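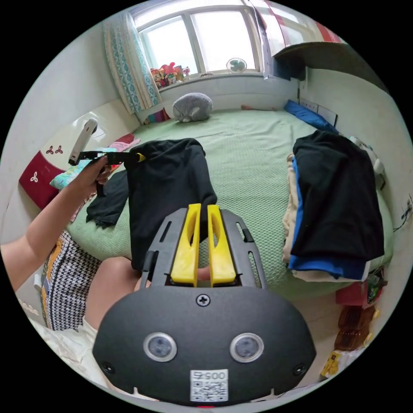 Photo: Fuseini Sarpong / Annan workshop notes

Checking the fingers of the hand-held gripper before a clothes session

These notes are for the Dinari gripper with the yellow fingers. Clothes are the hardest work for it. A T-shirt on a hanger is soft, it moves away, and if the fingers are not parallel you will hold only air. Please do this check every time before you start with hangers and folding.

What you need: a Phillips screwdriver, a dry cloth without fluff, one dark T-shirt and one hanger.

1. Switch off the unit and put it on a table with the fingers pointing away from you.

2. Look at the gap between the fingers from above. It must be the same at the base and at the tip. If it is narrower at the tip, loosen the finger at its base, push it straight and tighten again.

3. Check the long openings on the inner faces. Threads collect there, mostly from towels. Pull them out by hand - do not use a knife, I have damaged one finger in this way.

4. Wipe the two lenses on the body. One light pass is enough.

5. Try the screw near the top edge of the body. It should not turn with light force. On our unit it became loose in October after 700 grips, so now I try it each time.

6. Read the number on the QR sticker and write it in the log. Ours is 0054.

7. Switch on. Hold the hanger in your free hand and let the shirt hang down. Bring the tips to the cloth, close, and pull slowly. Repeat 11 times. If the cloth slips more than three times, go back to step 2.

The Ultine spare fingers also fit, but they need nine days to arrive, so order early.

Last change: December 18, 2022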